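3.2 What we bought, and what we'd buy again

When we started planning the kitchen tasks, almost all of the talk was over the arm. Which one, how far it could reach, who would sell us one before the end of the budget year. I get it, arms are fun to shop for! But the arm was one line on the sheet, and the lines under it gave us far more trouble, so I'll spend most of this section on those.

We split the budget into 4 lines: arm, gripper, table and mounting, and what we called "stuff" (jars, bowls, spices, cables, foam). The gripper line was the one we argued over. A plain two-finger parallel gripper will hold a glass jar around the middle and tip it over a bowl, as in Figure 4, and for the pouring tasks in Section 5 we wanted very little beyond that. A hand with more fingers was quoted to us by Grunell, and it would have eaten the whole stuff line and part of the table.

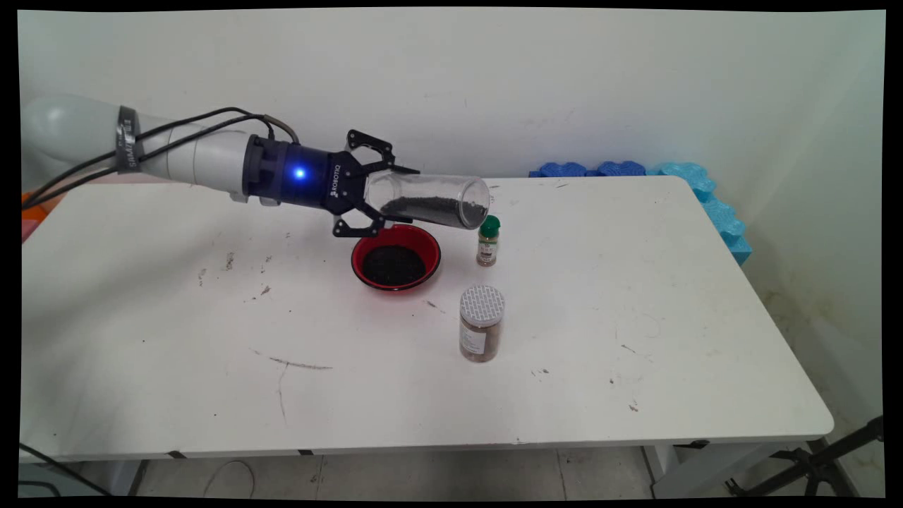
Akbulut
Lab Manager, Traldale Manipulation Group

Figure 4. Pouring from a glass jar into the red bowl, with two spice jars standing to the right.

The table and mounting line came to $1,847, and I'd pay it again without a fuss. The stuff line is where I guessed badly. I had put down $1,372 for the full project and we were through more than half of it by October — mostly on jars and on refills of whatever goes in them. Dark grainy fillings show up nicely against clear glass, so we kept buying those, and they get everywhere. Budget for cleaning supplies too (I didn't).

Spare fingertips should go on the first order. We put ours on a second one, through Graleo, and paid shipping twice for a box I could carry in one hand. Same goes for cables: measure the run along the arm with the wrist turned as far as it'll go, then add some slack before you order.

Prices are as quoted to us on 3/23/18, before tax.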